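Tidy-Up Tips for Recording at Home
Filed under: Hand-Held Gripper, Bedrooms and Closets

If you've signed up to record household chores with the hand-held grippers, sooner or later you'll get the sorting task, and I want to save you some of the grief I had with it in January. I've now done 380 recordings for the Dunstan set and 326 of them were kept, and most of the ones I lost were lost in my first week, when I was rushing.

Pick your surface first. A bed is lovely for small things because nothing rolls off and your back will thank you, but pull the sheet tight before you start! A wrinkle will swallow a hair tie whole, and then you're poking around with the fingertips and the take is spoiled. A busy print is fine, by the way. I used to iron a plain white sheet for every session until the Cerkano guide said they'd like more patterns, so out came the flowers.

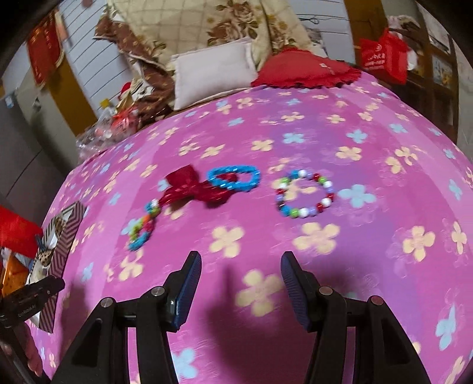

Bracelets and a bow still to be sorted, with the chevron box over on the left side of the bed.

Beads are slippery little devils. Come straight down with the jaws open wider than you think you need, close slowly, and wait a breath before you lift. With a round bracelet, take hold of one side of the ring and leave the middle alone. Bows are easier, and I like to pinch them at the gathered part, where there's something to hold. If two pieces are overlapping, take the top one first and don't tug at the one underneath.

Keep your box close enough that you aren't stretching, and tip it a bit toward you if that suits your wrist. Mine are old drawer organizers from Stanberg and they've held up nicely.

If you drop something, keep going. Pick it up from wherever it landed and finish the job, as those recoveries are worth having in the set. Do stop the recording if the phone rings or the dog jumps up (mine does, every Friday when the trash truck comes).

I mix up the pieces between takes so I'm never repeating the same layout, and I quit after 18 in a row. I did 31 once and my thumb was sore for two days.

Wipe the finger pads with a damp cloth when you're finished, and let them dry before the grippers go back in the Zarner case.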